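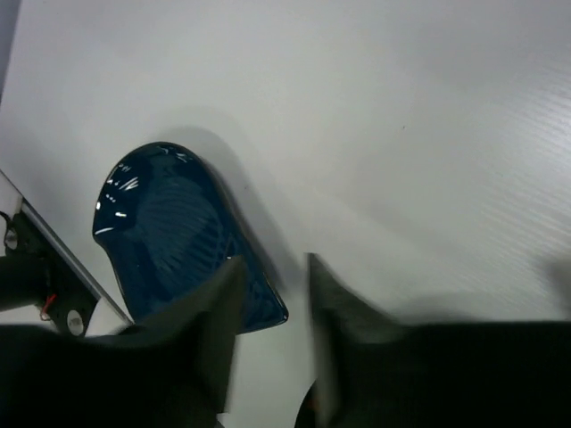
The gripper over a dark glossy piece on the white table, seen from the wrist camera.

Tips for handling shiny pieces with the Penry kit

I have used the Penry gripper kit from Prarkis in my small workshop in Fukdale since May. I repair and sort small decorative things there, and many of them have a lacquered or polished surface. The kit is sold for light work on a bench. It does this work well, but glossy objects need more patience than the product page suggests. Here are my notes.

Light first. A shiny surface returns every lamp as a white spot, and the camera can take such a spot for the edge of the piece. I turned my desk lamp to the wall and the results were better the same evening. In the photo there is still glare along the upper left rim. With this much I can work. If the whole top becomes white, move the lamp again before you change any setting.

Use a matte table. Dark pieces are easiest to find on a white matte surface, and the soft shadow does not disturb much. For pale pieces I put a gray sheet under them. Fix the sheet with tape at the corners, otherwise the fingers can pull it.

Approach slowly. The speed goes from 1 to 5 in the menu. For anything with lacquer I stay on 2. On 5 the arm is nice to watch, but the fingers arrive hard and the piece slides away.

Mind the round shapes. A domed end gives the fingers almost nothing to hold. I turn the piece by hand so that the fingers close on the wider part of the body. The automatic turning in the software exists - I do not trust it yet with things that belong to customers.

Clean the fingers. Wipe the pads with a damp cloth and let them dry before the next job. A small grain of sand on the pad makes a scratch that you will see forever. After 200 grips my pads still looked good, only a little polished at the tips.

Look at the cable. Before each session I check with one finger that no wire near the wrist is caught when the arm turns. It takes five seconds.

About the Mutton soft pads, which are sold separately: they hold better on smooth lacquer, but they are thicker, and with flat pieces the fingers do not go low enough. I keep them for round things only and use the normal pads for the rest.

The manual is short and the part about calibration is hard to understand. Do the calibration two times, the second time with the lamp in its final position.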